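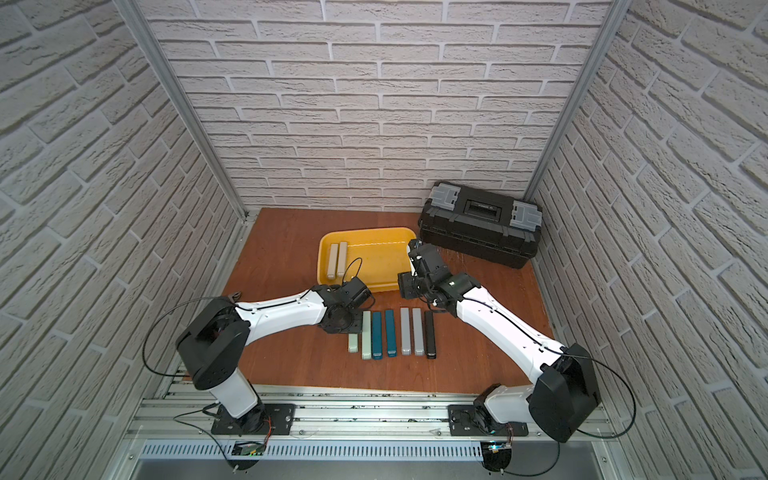 Zwei liegen schon in der gelben Schale, der Rest wartet davor auf dem Tisch.

Der Werkzeugkasten

Ronaldo Ocampo hatte den schwarzen Werkzeugkasten von seinem Onkel geerbt, zusammen mit einer Kaffeekanne ohne Deckel und 44 Briefen, die alle mit demselben Satz anfingen, nämlich dass es in Porard wieder geregnet habe. Die Briefe hatte er im Winter gelesen, einen nach dem anderen, immer abends, und die Kanne stand seither auf der Fensterbank und hielt Stifte. Nur den Kasten hatte er nie so recht in Gebrauch genommen. Er stand hinten rechts auf dem rötlichen Holztisch, ein wenig schräg, so wie man etwas abstellt, das man gleich wieder holen will, und dort stand er nun schon bis in den Juni hinein.

An jenem Samstag aber wollte er endlich die Klötze einräumen. Seine Nichte hatte sie ihm aus Corkis geschickt, gut eingewickelt in Zeitungspapier, und auf einem Zettel stand in ihrer runden Schulschrift, er solle sie nach Farben ordnen, sonst gebe es Streit. Mit wem, das schrieb sie nicht.

Er fing mit den beiden beigen an und legte sie nebeneinander in die gelbe Schale, ganz nach links, damit die anderen noch Platz hätten. Dann schaute er auf die Reihe davor und wurde unsicher. Gehörte das kurze blassgrüne Klötzchen nun zu dem langen blassgrünen, oder war es ein Fall für sich? Sein Onkel hätte das gewusst. Sein Onkel hatte Schrauben nach dem Klang sortiert, er ließ sie auf einen Teller fallen und nickte oder nickte eben nicht, und wenn man ihn fragte, warum, dann erzählte er eine lange Geschichte von der Fähre nach Saithong, in der gar keine Schrauben vorkamen.

Ronaldo nahm das kurze Stück in die Hand und legte es wieder hin, etwas weiter nach vorn als die anderen. Dunkles Petrol zu dunklem Petrol, das war leicht. Hellgrau zu Hellgrau, auch das. Blieb der schwarze, ganz rechts, der niemanden hatte.

"Du kommst zum Kasten", sagte er laut, und es tat ihm gut, in der stillen Wohnung eine Stimme zu hören, und sei es die eigene. "Der ist auch schwarz."

Dann setzte er erst einmal Wasser auf - die Nichte wollte um vier anrufen, und bis dahin musste ja noch nichts entschieden sein.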